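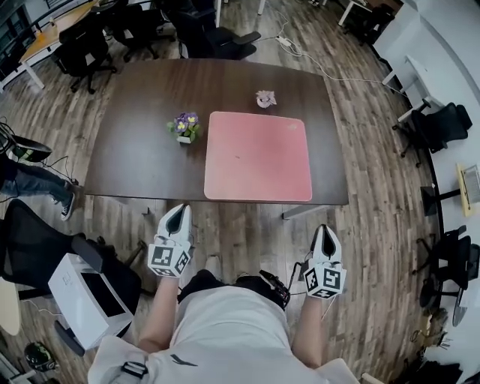

Speaker Notes: Building an Emergency Fund on a Modest Income
Household Finance Series, Tovondale Community Credit Office
Speaker: Eyerusalem Mamo, Member Education

Opening
Welcome members and thank Berhanu Habte for the introduction. State that the session runs until noon and that questions will be taken at the end of each part. Remind the audience that the talk is general information and does not replace advice on a particular case.

Part 1. What the fund is for
Define an emergency fund as money set aside for costs that are necessary, urgent and hard to predict. Give the usual cases: a car repair needed to get to work, a medical bill, a gap between jobs. Note that holiday gifts and yearly insurance premiums do not belong here. Those dates are known in advance and should have a line of their own in the household budget.
Pause. Ask members to write down the last surprise bill they paid and how they paid it.

Part 2. Setting a first target
Many guides advise saving several months of expenses. Acknowledge that this figure discourages people who are starting from zero. The Office recommends a first target of $1,000, and a review once it has been reached.
Work through the case on the handout. A household in Narnham puts aside $15 from each weekly paycheck and has $800 in savings after 54 weeks, with a last small deposit of $5 missing from the full amount of $810 due to one short week. Say plainly that this is slow. Then show the second column, where part of a tax refund is added in the spring.

Part 3. Where to keep it
The fund should be easy to reach but separate from the checking account. Cover these points:
- Ask whether the account has a monthly fee or a minimum balance.
- Ask how long a transfer takes, including over a weekend.
- Avoid accounts that charge a penalty for early withdrawal.
- Confirm that deposits are insured.
Members who use the Jaturen savings account may set up an automatic transfer at the front desk. Meron Hailu has the forms.

Part 4. Using it and filling it again
Members often feel that they have failed when they draw on the fund. Stress that the money was saved to be spent in this way. After a withdrawal, restart the regular deposit with the next paycheck, even at a lower amount.
If high-interest card debt is also present, refer members to Hiwot Wubshet for a private appointment. Do not discuss individual debts in the open session.

Closing
Repeat the first target. Announce the June session on reading a credit report, led by Amanuel Kumsa. Collect feedback forms at the door.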